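Half past nine at night, feet up, tea going cold because I keep getting up to look at things I've already put away. So much for an early night.

I finally did the soft toys today! I've been saying I would since April and every time I opened the cupboard I shut it again. They'd been living in that awful Brolta bag with the split zip, along with a lot of odd socks, the instructions for a lamp we no longer own and a bus ticket from Prikach (why did I keep that? I put it back in the drawer, so I'm still keeping it).

The plan was one basket and no more. Whatever fits in the wicker one stays out to be played with, and the rest goes to Verena Eberhard for her Trummer sale. She rang just after lunch to ask how many I'd got for her and I had to admit I'd spent the whole morning on socks. She has 151 things priced up already and nowhere left in her hall to put them, so I don't think she was all that sorry. She wants everything by five o'clock tomorrow, with the tags left on if there are any.

I'm hopeless at choosing, that's my trouble. I was quite firm with the big floppy ones, they take up half a shelf each and they went straight in the Corkus box for Verena. The little ones are harder. You pick one up and you remember it in the pram, or down the back of the car seat, and then you've lost ten minutes. In the end I went for small and bright, and I let the two brown ones stay as well. I say potatoes. Verena says nuts. We've had this conversation before and we'll have it again.

I like the basket better than any of the plastic tubs we've tried. It's got a proper slot to put your hand through at the end, and it's the right shape for the low shelf if you turn it longways. Must give the weave a going over with the old toothbrush some time, it does hold on to crumbs.

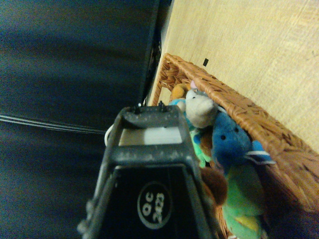
Wicker basket and pale wood, such a nice pair.
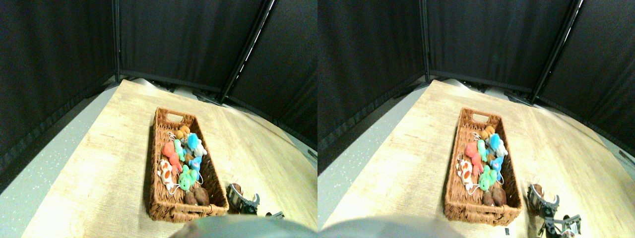

How do you stop a toy basket from overflowing again within a week? Keep to one basket, and put a toy away in the cupboard each time another comes out.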